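### 5. What went wrong with the left gripper

I said in the last section that we collected 3,696 demonstrations and trained on 2,689 of them. The gap between those two numbers is what this section is about, and I'd like to be fairly open about it (Busisiwe Potgieter, who did most of the sorting, said I ought to be).

The short version is that the left hand-held gripper was lying to us. Its fingers are driven by a trigger, and the opening is read by a small encoder at the joint, with the signal going down the cable to the recording box. On the bad takes the encoder value simply froze, usually for less than a second, and then jumped to catch up. The recorder saw a perfectly valid number the whole time, so it raised no alarm! If the reading had dropped to zero we would have spotted it on the first morning. A number that stays put looks exactly like a person holding still, and people hold still a lot when they're lining up for a grasp.

We found it the hard way. Jacobus Tshabalala was replaying a policy on the two-arm rig at Budholm, at reduced speed, and the left arm closed on the cup fine, lifted it, and then opened its fingers in mid-air. The cup dropped, rolled and went off the side of the table. No harm done, but the right arm carried on with its half of the handover as if the cup were still there and pushed its fingertips into the tabletop until the force limit tripped. Jacobus hit the stop at more or less the same moment, so I can't tell you which of the two got there first. The log has both events under the same time stamp.

My first guess was the policy, and I'm a bit embarrassed by how long I stuck to it. I retrained it with 2 different seeds and got the same drop both times. Then Ayanda Mathebula did the sensible thing and plotted the recorded finger opening straight over the video, take by take, and there were the flat bits.
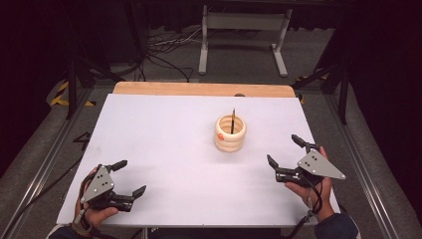
**Figure 4.** A two-handed recording with the ribbed cup. Both grippers are open.

The fault itself was in the cable, at the point where it leaves the gripper body. We had clamped it hard there, and every time the wrist turned inwards the wires took the bend just behind the clamp. With the two grippers facing each other over the board and the cup between them, as in Figure 4, the left wrist has to roll quite a way to bring its fingers level, and that roll was what opened the contact. The black cable runs from the gripper back past the hand, so the operator's own grip could pin it as well, and then all of the bending had to happen in one short length. Kagiso Mokgethi could bring the fault on at will by squeezing the cable against his palm and turning his wrist, which was a very satisfying thing to watch after so much guessing. The right gripper has the same clamp and the same weakness, I should say, and we just hadn't worn it out yet.

Why didn't our checks catch it? We had a check for missing samples and a check for values out of range, and that was it. Neither one looks for a reading that stops changing while the hand is plainly moving. We now compare each encoder with the motion of its own gripper, and flag any take where the opening stays identical to the last digit for more than 20 samples in a row. A healthy encoder always flickers a little, even with the fingers at rest, so this works better than I expected. It does throw out the odd good take, and we've let it.

On the hardware side we swapped the hard clamp for a soft sleeve and left a loop of slack behind it. The firmware now sends a counter along with each reading, so the recorder can tell a fresh value from an old one sent again. Marthinus Shabalala also changed the robot side, so that if either arm loses its object both arms hold position and wait for a person. I'd argue that one should have been there from the start, whatever the state of the cable.

I threw away every flagged take and didn't try to patch them. Ayanda thinks many could be saved by reading the finger opening from the video, and she may well be right, but the fingers are often hidden behind the object at exactly the point where the reading matters. We've kept the raw files in case somebody wants to try.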